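Ticket 784 – Sacs kraft : poignées arrachées et articles mal rangés
Produit : sac kraft Lukumay, poignées torsadées
Demandeur : Vasanthi Kulkarni, préparation des commandes
Statut : résolu

1. Symptôme
Depuis décembre, des clients signalent une poignée décollée à l'ouverture du colis. Le défaut concerne les commandes d'épicerie sèche contenant au moins un bocal. Le sac est posé debout, ouvert, les articles à côté, avant remplissage.
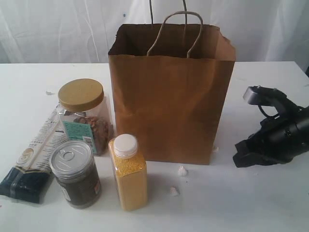

2. Vérifications
Lot de 3 840 sacs, collage des poignées contrôlé sur 40 pièces : conforme. Charge maximale non dépassée. Le bocal d'amandes, chargé en dernier, appuie contre la paroi côté poignée et tire sur le collage quand le sac est soulevé.

Second point, relevé dans Notament : code article non lu au poste.

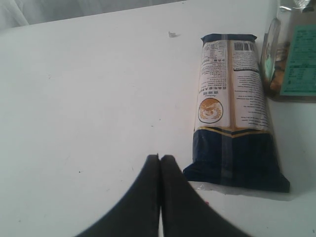
La douchette Vimix est réglée pour une lecture à plat, face imprimée vers le haut. Paramètres inchangés après mise à jour. Sur le paquet long, le code-barres se trouve vers l'extrémité au bandeau bleu marine ; présenter cette extrémité en premier. Lecture correcte à 78 mm, échec au-delà.

3. Correctif
Bocal au fond, centré. Paquets souples ensuite, à la verticale. Ne pas replier le bord supérieur du sac. Pour les expéditions, placer le sac dans un carton Fistport.

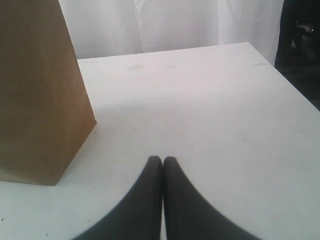
Le carton doit être choisi à la hauteur du sac, poignées rabattues. Presque 40 commandes préparées ainsi, aucun retour pour poignée.

4. Reste à faire
Mettre à jour la fiche de poste. Ticket clos à 16 h 20.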